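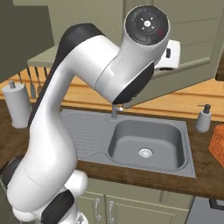 Ada Rinaldi would like it known that she was against the whole thing. A town the size of Larlow, she told the first planning meeting, did not need a soup festival, and if it did need one it certainly did not need it in July. She has since entered two soups.

Larlow Soup Weekend returns to the Corn Hall and the streets behind it this July, with 70 cooks, 255 litres of donated stock and a queue that last year reached the chiropodist's. Entry is free. Spoons are not, after what happened to the spoons.

The festival began as an argument between two neighbouring villages over who had first put barley in a leek broth. Larlow, which sits between them and had no opinion, offered to host a tasting. The matter was not settled, and both sides enjoyed that so much that they asked to come back. Ziltby now sends a minibus. The other side walks over the hill and mentions it.

New for this year is the Cold Table, a response to the temperature inside the Corn Hall at last summer's final, when three judges asked to be excused and a fourth had to be helped out of a cardigan. Cooks may enter any soup meant to be eaten chilled. Soup that has merely been left out will be judged in the main class, and marked accordingly.

The Bortolotti family, who have run the delicatessen on Sheep Street for longer than most of their customers have been alive, are again lending the big pans and again asking for them back. They will also cook the Saturday-style supper that regulars will remember — minestrone, bread, more minestrone — in the yard from six o'clock on the opening evening. Tickets for supper cost £2 for children and rather more for their parents.

Music comes from the Prornus Quartet, of whom five will be playing. Their set is expected to include the waltz. Those who have heard the waltz may like to know that the tea tent is at the far end of the car park.

"We have looked carefully at what people told us last year," said Ada Rinaldi, who speaks for the festival and disputes most of it. "They wanted more seats, more shade and less oxtail. We have found 100 extra chairs. Shade is being discussed with the trees. As for the oxtail, those cooks have been spoken to, and they are coming anyway."

Judging in the main class starts at eleven in the morning and stops when the judges do. Marks are given for flavour, texture and honesty, the last having been introduced after a tomato soup that several people recognised. The winner keeps the Ladle for a year and is asked to polish it, a request with a poor record.

Entry forms can be collected from the library, the delicatessen or the post office counter in Ziltby, where they are kept under the parcel scales and must be asked for by name. Cooks should list every ingredient. "Bits" is no longer accepted.

Parking is on the rugby field unless it rains, in which case it is in the rugby field.

Press are welcome on both days and will be fed. Interviews with cooks can be arranged on arrival at the Corn Hall side door. Please do not ask about the barley.

ENDS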